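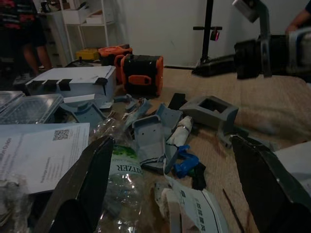
Search this notebook Enter keywords Go

August, packing bench, 8:40 a.m.

Traltton contract, household cartons, second round. The purpose of this session was to establish whether the Čierny double-wall carton may replace the Lonton carton for kitchenware on long-distance moves.

Each carton was packed with 9 kg of plates, wrapped singly in newsprint and set on edge. Base seams received two strips of tape. Cartons were dropped flat from 576 mm, then on one lower corner.

Lonton: two plates chipped in the corner drop, none in the flat drop.
Čierny: no breakage. Slight crushing at the corner, seam intact.

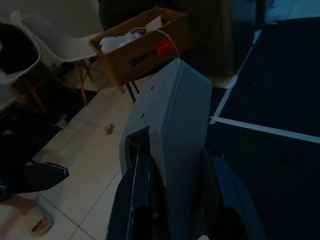 Gripper, light grey finger, from above.

Natsumi Nagano requests that the corner drop be repeated with glassware before the packing instructions are revised. Current stock of the Lonton carton stands at 91 and is to be used for linens only until then. The Flovance quotation is for 1,000 units and excludes dividers. Divider price to be confirmed in writing.

Outstanding: labels for the second pallet; new blade for the tape dispenser.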